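Two grippers, one brush and a lot of tissue

Tuesday, May 27, 2025

I promised in April that I'd write up the comparison between the two hand-held grippers, and then I didn't, and then Leif Løken asked me twice in the same week whether I'd made my mind up. I have, more or less. Leif can have the long version along with everyone else.

For anyone who missed the last post, I've been trying to pick one hand-held gripper with a camera on it, the sort where you squeeze the handle, do the chore yourself, and use the recording later to teach an arm the same chore. The arm is the old Irton on my bench, which has been through three controllers and still drifts to the left when it's tired. The two candidates are the Dönmez, which I bought, and one printed from files that Zhuoran Deng put together and keeps improving just after I've finished printing them.

The Dönmez

It's nicely made. It came in a box with foam cut to shape, and I felt like a person who owns proper equipment for an entire evening. The fingers run on a straight rail, so they stay parallel and open and close evenly, and the trigger has a lovely light pull.

The trouble is the fingertips. They're smooth and a bit springy, which suits boxes, cups and anything else with a decent flat side. Give it something long and slippery and the thing pivots. A wooden spoon I could manage. A washing-up brush would start off pointing at the plate and end up pointing at me. I put thin rubber over the tips, which helped until the rubber began to creep off, and then I had two things slipping.

The camera is good, I'll say that. It starts quickly, the colours are sensible, and it copes with a white table under a bright lamp without turning everything to fog. The battery lasts 25 minutes, which the leaflet calls "all-session". I'd like to know who has sessions that short and whether they're hiring.

The printed one

Zhuoran's version uses linkage arms that cross over and swing, with brass bushings where they turn. My first set had no bushings, on the grounds that I couldn't be bothered, and the joints went sloppy within a fortnight. Ruoxi Jiang, who prints far more than I do and at a higher standard, looked at it and said "oh dear" in a tone I'd normally associate with vets. The second set has the bushings. Press them in slowly, with the part well supported, and don't do it on the good table.

The finger pads are plain hard blocks and look as if they ought to be worse than the Dönmez tips. They're better at nearly everything I care about. On a handle they clamp down and stay there. What you lose is any feeling of gentleness, so I wouldn't hand it a ripe tomato, and the squeeze is heavy enough that my thumb joint complained the next morning.

The sweeping test

My test chore is sweeping up bits of crumpled tissue with a brush. I chose it because it's harder than it sounds. The tool has to stay put in the fingers while the bristles drag, the scraps weigh nothing and go where they please, and white tissue on a white surface is a rotten thing to ask a camera to find. The brush is bright orange plastic, with the bristles down one side and a curved handle, glossy enough that I expected the worst.

With the Dönmez I got a few clean strokes before the brush began to roll. You can correct for it by turning your wrist, and you do, without thinking, and then your recording is full of little wrist twitches that the Irton will copy with great loyalty. Yuzhen Song warned me about this months ago. I nodded and forgot all about it.

With the printed one I pinched the handle just below the bristles and left it there. Holding it further down gives you a longer reach, but the brush then has more leverage on the pads and starts to tip. Close up is duller and works better. The grip also narrows a little at that point, so the pads have somewhere to settle. 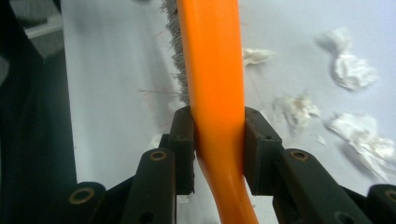 Cameras, and where to put them

Both grippers carry the camera in much the same place, looking down past the fingers, and I'd assumed there was nothing to choose between them. There is a bit. The Dönmez mount is fixed. Zhuoran's has a slot, so you can tilt the camera, and I spent a very long Sunday tilting it. Too far back and you get a handsome view of the table and hardly any of the pads. Too far forward and you get pads and nothing to sweep. I settled on having the pads in the lower part of the view with a good stretch of table beyond them, then put a dab of nail varnish on the screw so I'd leave it alone.

Lighting mattered more than the lens. With the lamp overhead the tissue all but vanished. Moved off to one side, it gave the scraps a shadow each and the whole business became easier to follow, for me as well as for the software. Aurelio Ledesma suggested coloured tissue. I told him that was cheating and then looked up the price of coloured tissue.

Which one I'm keeping

The printed one, for anything with a handle. I'll hang on to the Dönmez for cups and boxes, partly on merit and partly because Cindside, the shop I bought it from, wants it sent back in the original foam and I've cut the foam up to line a drawer.

Still to do: a softer spring, so my thumb survives the summer. Zhuoran says there's a new trigger coming that fixes it. I have just printed the old trigger, so that sounds about right. I'm also taking both of them to the Flakemville meet-up if anyone wants a go. Bring your own awkward object, ideally a dry one, and if you've found a pad material that holds glossy plastic and also forgives fruit, please leave a comment and tell me what it is.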